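Sorting out the cords on a styling table

Start by unplugging everything at the wall. Pull each plug by its body and lay the cords out straight, one at a time, so you can see which belongs to what. Wipe the power strip with a barely damp cloth while it is unplugged, keep the cloth away from the outlets, and leave it 30 minutes before you use it again.

Run a cord through your fingers from end to end. Stiff spots, cracks and brown discoloration mean it should be checked or replaced — tape is no repair. Look hardest at the last few inches before the handle, where the bending happens.

Fold the slack into long loops and hold them with a hook-and-loop tie. Never wrap a cord around a dryer or an iron.

Plug in only what you are using. Dryers and other heating tools draw a lot of power and are better off in a wall outlet, one at a time. 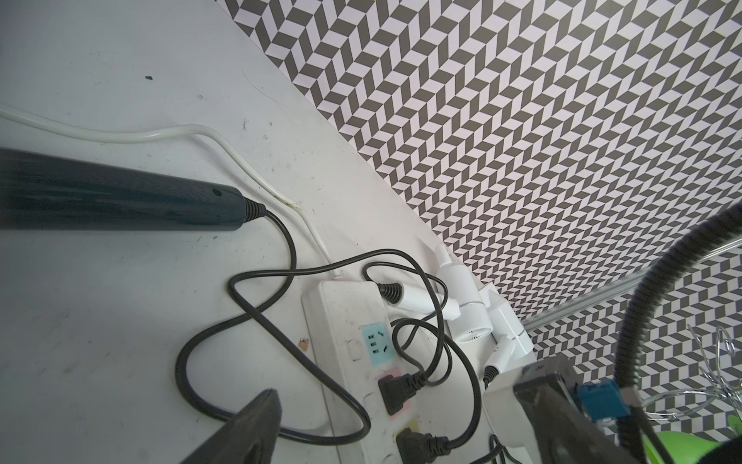

Kulap Phuthong writes that she puts a dab of nail polish on each plug and a matching one on the handle, and has stopped pulling out the wrong one.

Related tips
Cleaning a dryer's air vent
Drawer dividers from shoeboxes
Getting scuffs off a white tabletop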